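Trorkside Household Robotics Challenge

The Trorkside Household Robotics Challenge is an annual student competition in which teams train robots to do ordinary chores. It is run by the Salcombe Robotics Club and is open to high school and community college students. Teams have 18 weeks to prepare, starting in February.

History

The club began in 2000 as an after-school group that built line-following cars. Its members moved to arm and gripper projects after the school workshop was refitted, and the first household challenge was held soon after. Early events used foam blocks on a marked table. Cloth tasks were added later and are now the largest part of the scoring.

Format

Each team has up to 4 students and one adult adviser. Teams choose tasks from a published list, which includes bed making, sorting clothes and clearing a dresser. A run is limited to 30 minutes. Judges score the final state of the room, and points are taken off for dropped items. Teams may restart a run once - the second score stands even if it is lower.

Equipment

Most teams use the Chuang, a two-finger gripper designed by club members. It can be held by hand to record demonstrations or mounted on an arm for the scored run. Teams may change the finger pads but not the linkage. Recordings are sorted and labeled in Zustora, a program written by former students.

Recording sessions

Students record in furnished bedrooms as well as in the workshop, so that the data covers different light and fabrics. Beds are left unmade, with blankets, sheets and clothing in loose piles. One student works the gripper while another keeps the session log.
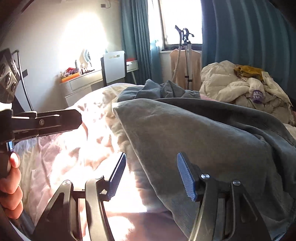

Scoring and awards

The top score in each task earns a plaque, and the highest total wins the Trorkside Cup. A separate prize is given for the best written log. Teams keep their recordings but must share a copy with the club for use by later entrants.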